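Bottle Collection and Sorting at Home - Your Questions Answered

Welcome! These are the questions we hear most from people starting to save their plastic bottles for the Gimar neighborhood collection. Sumeya Alemneh put the first version of this page together, and Leilani Kincaid has added to it ever since. Last updated March 2018.

Which bottles can I bring?
Soda bottles and water bottles, any size, any color. Clear, green, blue - we love them all! We don't take milk jugs, detergent bottles or anything that held motor oil.

Do I have to rinse them?
A quick swish is plenty. Pour out what's left, add a splash of water, shake, pour again. Please don't run them through the dishwasher (someone tried it, and they came out looking like raisins).

Caps on or caps off?
On, please. Loose caps fall through the screens at the Admasu depot and end up on the ground. If a bottle has already lost its cap, bring it anyway.

What about the labels?
Leave them. Really! Peeling labels is the part that makes people give up, and the depot doesn't need it done.

Should I crush them?
We'd like them whole, or only lightly squeezed. Flat bottles are hard to tell apart when we sort by color.

What kind of bin works best at home?
Whatever you already own. A small wastebasket with a bag in it is a wonderful start, and you can put it right on the floor where the bottles tend to pile up.

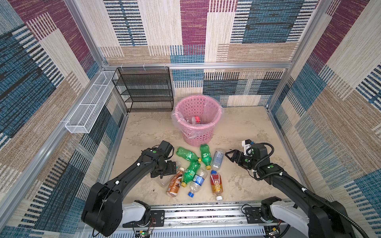
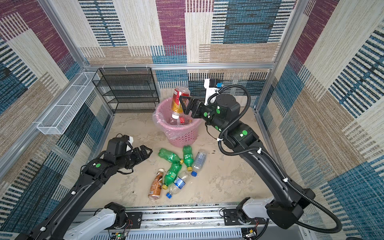
Bin size is the thing people worry about most, and they nearly always go too big. A huge bin takes over the kitchen and gets treated as trash by everyone who walks past. Margareta Cârstea switched from a tall Brosard can to a little one under her sink and says she finally empties it on time. Do fold the bag well down over the rim, like the one on the pink basket, so that it's less likely to slide in when you drop a bottle on top. Holes in the sides are fine too, as long as you keep a bag inside for the drips.

How do I fit more bottles in a small basket?
Stand the first ones up, necks toward the ceiling, then slip the next ones in upside down between them. It's oddly satisfying once you get the hang of it!

How many bottles should I save before I come by?
There's no minimum. Some households bring eight, and the record for one drop-off is 300 (thank you, Norbert Kiss, and thank you to whoever lent him the van).

Can my kids help?
Yes, please! Tip the bottles out on the floor and let them sort by color or by label. Maricel Castillo turns it into a race with her two boys - green against clear, loser carries the bag.

What happens to the bottles?
They go from Admasu to the Gretis plant to be shredded and washed. Last July we sent off 1,001 bottles, and yes, that last one was added on purpose. Our goal this summer is 500 more than that.

Can I drop off when you're closed?
Tie the bag and leave it inside the side gate, away from the path. Bags left out on the sidewalk tend to blow open.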